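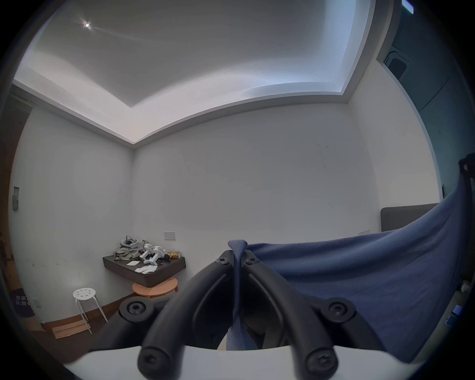 Search the boards Go

Pliler oat crackers – did the recipe change?

marrowfat
Bought two boxes of the Pliler seeded oat crackers last week after going without them for most of the spring. They taste sweeter to me and they snap differently. The old ones broke into big shards and these go to crumbs when you put cheese on them. The ingredient list has honey ahead of the salt now. I don't have an old box to compare. Has anyone else noticed?

tinlid
Yes on the crumbs. I put it down to a bad batch because my second box was closer to normal. Didn't notice any sweetness but I eat them with Halinau chili spread, which would cover up anything.

quarter_rye
I don't think it changed. I keep the empty boxes for seed packets and I have one from last July in front of me. Honey is ahead of the salt on that one too. Same order all the way down.

marrowfat
OK, then I'm wrong about the honey. I still think the texture is off.

oldspoon
They moved the baking to the Tullmont plant. The woman who does the tastings at my co-op told me. Different ovens, longer belt, so the crackers come out drier. She said they went through 9 test runs before they were happy with it.

quarter_rye
Was that from the company or just from the person handing out samples? The box I bought yesterday has the same bakery address as the old one.

oldspoon
From her. She works for the distributor, so I assume she'd know. The address on the box could be the office.

pb_and_nothing
Dry is easy to fix. Put them on a sheet at 300 for 3 minutes and let them cool all the way before you touch them. They firm up. I do this with any cracker that has been open more than a few days.

tinlid
Tried it tonight at 300. Three minutes did nothing in my oven, six was better. The edges got dark on the thin ones. They did hold up under the spread after that, so thanks.

marrowfat
Did a tray too. Better, but I shouldn't have to bake a cracker I paid that much for. My store wants 40 cents more a box than it did before.

cellar_door
If you're open to switching, the Diệp rice and sesame crackers are a good substitute. Thinner, no honey, and they don't go soft. The black sesame is the one to get. The plain is pretty bland – fine for soup.

quarter_rye
Different thing entirely, though. Rice crackers have no chew. I've had the Diệp ones and I like them, but I wouldn't put a sharp cheddar on them.

cellar_door
I do it all the time. Slice the cheddar thin.

oldspoon
Asked again at the co-op this morning. She says Tullmont is only doing the small snack packs and the full-size boxes are baked where they always were. So I had that part wrong.

marrowfat
Then I'm back to a bad batch. I'll try a box from a different store and post the code off the bottom flap. If anyone has a crumbly one, please post yours too.

Contact the moderators | Copyright the board and its posters | Back to top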